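## 3. Print density and perceived wear in household bed linen

**Figure 2.** Bed sheet with a dense print of small white flowers on a pink-red ground.

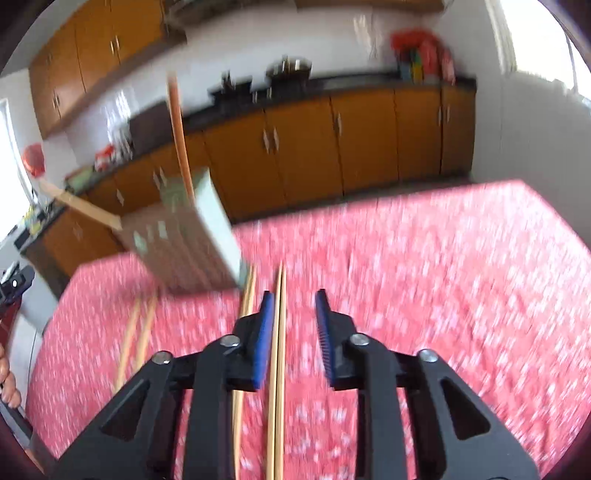 ### 3.1 Scope

The previous section dealt with wear as measured in the laboratory. The present one deals with wear as judged by the people who own and wash the linen. The two are related but they do not move together, and the gap between them depends to a large extent on the print. A plain sheet shows a gray cast or a yellowed patch early. A sheet with a small, closely spaced pattern (Figure 2) offers the eye few open areas in which an uneven tone can be picked out, and its owner may keep it in use well after an instrument has recorded a change.

We use "print density" for the share of the visible surface taken up by motifs, together with the distance between neighboring motifs. A pattern is coded as dense when no plain area larger than the palm of an adult hand can be found away from the hem. All other patterned sheets are coded as open. Stripes and checks were coded separately and are treated in Section 4. The definition is coarse. It was chosen so that respondents could apply it at home without a template, and it takes no account of the contrast between motif and ground, a point taken up again in 3.5.

### 3.2 Sample

Questionnaires were sent to 600 households in Odstead and 600 in Purba. The towns were selected for their water. Odstead draws on a chalk aquifer and has hard water all year, while Purba is supplied from an upland reservoir and has soft water. Household size, type of washing machine and use of a tumble dryer were recorded on the first page of the form. Households that sent their bedding to a commercial laundry were excluded, as were those in which the respondent did not do any of the washing.

Respondents were asked to choose the patterned sheet they had used most often during the previous winter and to answer all further questions with that sheet in hand, in daylight. The forms were distributed in January and the last were accepted in July 2024. Late returns did not differ from early ones in the mix of print types, and they have been kept in the analysis.

Fitted and flat sheets were both admitted. Pillowcases and quilt covers were not. Pillowcases are washed more often than the rest of the set in most homes and take on hair and skin products, and quilt covers are commonly turned so that one face gets more light than the other.

### 3.3 Instrument

Wear was rated on a scale from 1 to 5, where 1 stood for "as bought" and 5 for "I would not put this on a guest's bed." The wording of the upper anchor came out of pilot interviews conducted by Batista and Medeiros. Earlier drafts used "worn out," which respondents tended to reserve for cloth with holes. The guest wording brought in fading, pilling and loss of shape, and it was understood without further explanation in both towns.

Each form also asked for:

- the usual wash temperature, copied from the machine dial;
- the detergent type (powder, liquid or capsule);
- whether the sheet was dried on a line, on an indoor rack or in a dryer;
- whether it was ironed always, sometimes or never;
- the color of the ground and of the motif, in the respondent's own words.

Color words were grouped afterward by Andrade and Brunner working independently. Disagreements were confined mainly to the boundary between pink and red, where respondents used a wide range of terms ("coral," "rose," "raspberry") and in a few cases used different terms for the same sheet on different pages. We merged the two groups into a single pink-red category. The merger removes some detail, but the alternative was to impose a boundary that the respondents themselves did not observe.

### 3.4 Ratings by print type

Dense prints received lower wear ratings than open prints in both towns. The difference held within each drying method and was largest for line-dried sheets. Line drying exposes the cloth to direct sun, and fading from the sun is seldom uniform — the part over the line and the part hanging free receive different amounts of light. On an open print the resulting band can be followed across the plain ground. On a dense print it is interrupted at short intervals by the motif.

Water hardness had a smaller effect than expected. Respondents in Odstead reported stiffness more often, but their overall ratings were only slightly higher than those in Purba. Several of the written comments from Odstead mention vinegar in the rinse or a softening product, and it is possible that households in hard-water areas have adjusted their practice to the point where little difference remains. The form did not ask about rinse additives directly. It should have.

Wash temperature was related to rating in the expected direction, with hotter washes giving higher wear. The relation was weaker for dense prints. Ironing showed no consistent relation in either town once drying method was taken into account.

### 3.5 Ground color and contrast

A light motif on a colored ground behaves differently from a colored motif on a white ground. In the first case, loss of dye lowers the contrast between the two, and the cloth as a whole becomes paler while the motif stays where it was. In the second, the motif weakens against a ground that may itself be turning gray. Written comments on sheets of the first kind use words such as "softer" or "faded nicely." Comments on the second kind more often use "dingy" or "tired."

Pink-red grounds were rated with more spread than blue or green ones. Brandão has suggested that the spread reflects differences among dyes sold under similar color names, and the laboratory samples from the Pravmont mill are consistent with that reading, although they were not drawn from the surveyed households. We did not collect cloth from respondents and cannot match any rating to a dye class.

### 3.6 Limits of the data

The choice of sheet was left to the respondent, and a sheet that had already been thrown out could not be chosen. Ratings near the top of the scale are therefore likely to be underrepresented, more so for open prints if these are discarded earlier. The age of the sheet was requested, but many respondents left the field blank or gave a range, and we have not used it as a covariate. A follow-up with dated purchases is being prepared with the retailer Brundus and will allow ratings to be set against time in use.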